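Tidero hand grippers, the pair. Two stars

Bought these for our robot training work at Surndale, up to 19 hours a week of kitchen tasks. Paid 1142 with the tag cubes included. Light, comfy, charge fast. First 126 demos went fine.

Then the left one started letting go. You squeeze, it holds, then the jaw creeps open maybe a second later. Flat handles are the worst. Dropped a knife point down next to my foot, so thats a safety thing for me, not just a nuisance. Round stuff mostly OK.

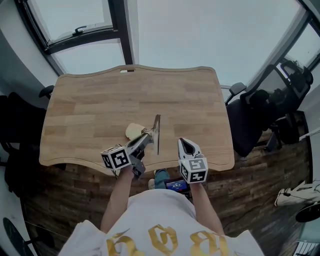
Does recalibrating fix the creep?
Only for a while. I ran it 3 times and the slip came back before lunch each time.

Candar (the seller) told me to tighten the trigger spring. Did that. Now it sticks shut insted, which is worse with a finger nearby. No stop button anywhere on the handle either. Swapped to the old Abbasi pair for anything sharp, clunky but they hold.

Right hand unit still good. Would buy again if they sort the left jaw. Waiting on a refund since July.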